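Suturing Cell, Training Lab 2 – Maintenance and Setup Meeting
Minutes of the meeting held 5th February

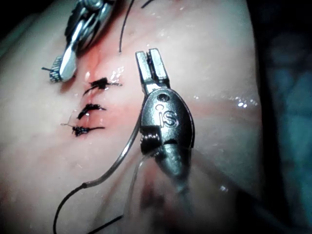 Three tied knots on the closure line, grasper upper left, needle driver at centre with jaws slightly open.

Present: Paula Matei (chair), Yulan Yuan (cell technician), representatives of the Nikari service desk and the Sequeira teaching program
Apologies: Usness site office

1. Minutes of the previous meeting
Accepted with one correction. Under item 4, "left arm" should read "right arm".

2. Needle driver, cable condition
Y. Yuan reported on the wrist inspection. The cable winding at the pulley was checked under magnification for fraying, crossed turns and dried residue. No broken strands were found. One turn was sitting proud of the groove after the last cleaning and was reseated by working the wrist slowly through its full travel with the drive disengaged.

P. Matei asked whether this was a repeat of the September fault. Y. Yuan said the September fault was a loose pin at the clevis and was closed at the time. The two are to stay as separate entries in the log.

The driver has 70 uses recorded. Nikari recommended that the winding be checked at each change of instrument, with the result written down even where nothing is found.

Action: Y. Yuan to add a winding check to the changeover sheet.

3. Jaw closure and needle grip
Needle slip was reported on two runs with the curved needle. The grip setting had been carried over from the previous driver and was not measured again when the present one was fitted. The setting was redone with a needle held across the jaws near the tips, then again further back. Slip did not recur in the bench check, but the meeting considered the check too short to close the item.

Sequeira noted that trainees tend to take the needle too close to the swage, which loads one side of the jaw. This is a teaching matter and will be handled in their own notes.

Action: Sequeira to supply 2 packs of needles of the same curve for a longer check.

4. Grasper
The serrations on the grasper are to be brushed along the ridges and not across them. The current brush is too stiff and will be replaced. Thread ends left in the jaw were discussed. The operator is to open the jaw fully and look before the instrument is withdrawn through the port.

Action: Y. Yuan to order the softer brush, Kivunard part 227.

5. Wrist camera
Focus is set for the tissue surface at working distance. Anything much nearer, including the lower part of the driver shaft, will be soft, and this is accepted. Glare from wet tissue was raised again. Lowering the light level helps with the highlights but makes black suture hard to pick out against shadow. Agreed to leave the level as it is and try a small change in lamp angle first.

The camera bracket was found slightly loose and was tightened. Alignment was checked afterwards and no offset was entered.

Action: P. Matei to arrange a lamp angle trial with Nikari before any change to the saved settings.

6. Cleaning between runs
There was some disagreement on timing. The written procedure allows the instruments to stand until the end of the session. Y. Yuan asked that the wrists be flushed straight after each run – residue behind the pulley is much harder to shift once it dries. Sequeira was concerned about lost teaching time. Agreed to trial the flush after every run until the next meeting, with downtime noted on the sheet.

7. Spares and budget
One spare driver is held on site. A second would come out of the general line, which has $400 remaining and will not cover it. Deferred until the Usness office can attend.

8. Other business
The log templates still show the old cell name. Y. Yuan will correct them when the changeover sheet is reissued.

Next meeting: to be set once the needle check in item 3 is complete.

Minutes taken by Y. Yuan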